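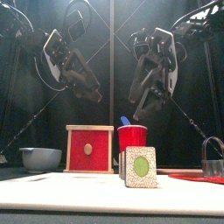
Clearing out the junk drawer before Christmas?
1 min read
11 December 2020 by Milagros Jara

I've started on ours and I'm already stuck on the keys. Do you lot keep mystery keys?

shufen_c
Bin them! I kept a jar for years and never matched a single one.

HokLam
Disagree, sorry. The day after you chuck it you'll need the shed key. Tag them and give it till spring.

shufen_c
You said that about your phone chargers, Hok-lam...

oiling413
I'm with Shu-fen on keys, but please don't bin batteries. Our tip in Matmont takes them.

Milagros Jara
Right, keys stay till New Year, then we'll see (the takeaway menus are going tonight).

We use cookies to improve this forum. Accept / Manage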